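Speaker notes: Papering a small room without losing your mind

Okay, hello Umidton! Mic check, water, slow down. Ask who has ever hung wallpaper (hands up), then who would do it again. Wait for the laugh, if there is one.

Start with my hallway in Sidthorpe. I bought 6 rolls, felt very smart, and needed 8. By the time I went back the store had a different batch and the color was off, just enough that I see it every time I take my coat off. So buy it all at once and read the batch number on every single label! Say this twice.

Then pattern repeat. People glaze over here, so use the roll I brought and pull it out across the table. A big repeat means you throw away a lot of paper at the top of each strip. Small sprigs are forgiving. Birds are not, because everyone notices a bird with no head.

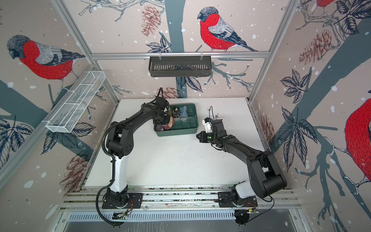 Page last changed: May, after the Nistach talk

Bullfinches on branches, with pinecones and snow dots. I love a winter print like this on a pale background, and three walls of it is plenty for a little space. If you're going busy on the walls, go plain on the big surfaces. White is fine, white is great.

Next, corners. Never trust one. My house is almost 100 years old and there isn't a square corner in it. Cut the strip so it wraps a tiny bit past the corner, then start fresh with a plumb line. (Do the string demo. Don't let go of the string like at Nistach.)

Paste: the folks at Bouchard asked me for a rule and I said let it soak for 7 minutes, but please go by your own label, they're all different.

Leave time for questions. Somebody will ask about papering over old paper. Short answer is strip it. Long answer is at the coffee table, come find me!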